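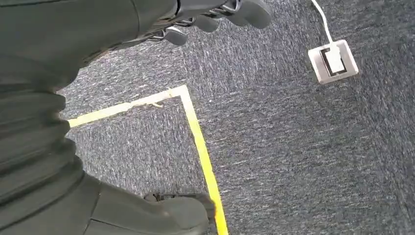 Warum der Boden in unserer Arbeit so viel Platz einnimmt, fragte Fotini Petridis nach der Lektüre der ersten Fassung, schließlich gehe es doch um den Arm, und wer zu Hause oder in einer offenen Werkstatt etwas nachbauen wolle, der suche vermutlich zuerst nach der Stückliste und nach der Verdrahtung.

Abbildung 4: Ecke der gelben Bodenmarkierung, mit Arm, Greiferfingern und Bodensteckdose.

4.2 Der Arbeitsbereich am Boden

Die Frage hat uns eine Weile beschäftigt, und wir möchten sie gern ausführlich beantworten. Der Tririvard wurde in einer Gemeinschaftswerkstatt gebaut, in der tagsüber auch genäht, gelötet und gelegentlich ein Fahrrad zerlegt wird. Einen festen Tisch für den Arm gab es dort nie. Was es gab, war ein Stück Teppichboden, das man mit etwas gutem Willen freihalten konnte, und so ist der Aufbau von Anfang an auf den Boden hin entworfen worden - eine Entscheidung, die uns anfangs wie ein Notbehelf vorkam und die wir heute wieder so treffen würden.

Der Bereich, in dem der Arm greifen darf, ist mit gelbem Klebeband abgegrenzt. Abbildung 4 zeigt eine der Ecken. Das Band erfüllt dabei zwei Aufgaben, die wir in früheren Arbeiten leider oft durcheinandergebracht haben. Für die Menschen in der Werkstatt ist es eine Bitte um Abstand, die auch ohne Schild verstanden wird. Für die Steuerung ist es eine Bezugslinie: Die Software Nisudano sucht die beiden Schenkel der Ecke, legt durch jeden eine Gerade und rechnet aus dem Schnittpunkt die Lage des Arms zurück. Wir haben dafür bewusst gewöhnliches Klebeband genommen und keine gedruckten Marker, weil man Klebeband in jeder Werkstatt findet und weil es sich mit einem Handgriff erneuern lässt.

Dass sich dieses Band abnutzt, war uns bewusst, aber wie stark das die Erkennung beeinflussen kann, haben wir unterschätzt. In der Abbildung ist der eine Schenkel deutlich blasser als der andere und hat etwa in der Mitte eine schadhafte Stelle. Eine Farbschwelle, die auf kräftiges Zitronengelb eingestellt ist, verliert so ein Stück schnell. Wir lassen den Farbton deshalb inzwischen großzügiger zu und verlangen dafür, dass die gefundenen Bildpunkte auf einer gemeinsamen Geraden liegen. Unter den 2267 Aufnahmen, die wir seit Februar ausgewertet haben, blieben danach 13 übrig, in denen die Ecke nicht gefunden wurde. Das ist für einen Aufbau dieser Art ein Ergebnis, mit dem wir gut leben können.

Auch der Teppich selbst verdient ein paar Worte. Er ist grau und hell gesprenkelt, und diese Sprenkel haben uns bei der Kantensuche mehr Mühe gemacht als alles andere. Bei ruhigem Arm ergeben sie ein feines Rauschen, bei Bewegung verschmieren sie zu kurzen Strichen, die ein eifriger Algorithmus gern für Linien hält. Geholfen hat am Ende eine Mindestlänge von 60 Bildpunkten für jedes Liniensegment. Wer auf Parkett oder Estrich arbeitet, wird mit einem kleineren Wert auskommen und sollte das ruhig ausprobieren.

Eine zweite Schwierigkeit war die Bodensteckdose. Ihr heller, quadratischer Rahmen hat ausgeprägte Kanten und glänzt, und die ersten Fassungen von Nisudano haben ihn mit schöner Regelmäßigkeit für eine Bandecke gehalten. Seit die Farbe vor der Geometrie geprüft wird, tritt dieser Fehler nur noch selten auf. Das weiße Kabel, das von der Steckdose wegführt, behandeln wir in der Bahnplanung als Hindernis, auch wenn es außerhalb der Markierung liegt. Wir haben um Steckdose und Kabel eine Sperrzone von 20 Zentimetern eingetragen - das kostet etwas Reichweite, aber in einer geteilten Werkstatt weiß man nie, wer gerade welches Gerät wo angesteckt hat.

Die Greiferfinger haben breite, abgerundete Kuppen. Auf Teppich ist das angenehm, denn eine spitze Form bleibt leicht in den Fasern hängen, und wir wollten den Boden, der ja nicht uns allein gehört, nach Möglichkeit schonen. Die Kuppen stammen in ihrer Form von einem älteren Entwurf namens Leckie, den wir nur in der Breite angepasst haben. Einen Nachteil wollen wir nicht verschweigen: Flache Teile, etwa Unterlegscheiben, lassen sich damit kaum vom Boden aufnehmen, und wir haben solche Teile in den Versuchen aus Abschnitt 5 deshalb in eine niedrige Schale gelegt.

Für den Nachbau empfehlen wir, die Ecke vor jeder längeren Versuchsreihe kurz anzusehen und verblasste Abschnitte ganz zu überkleben. Die Einstellwerte für Farbe und Segmentlänge stehen, nach Bodenbelägen geordnet, in Anhang B.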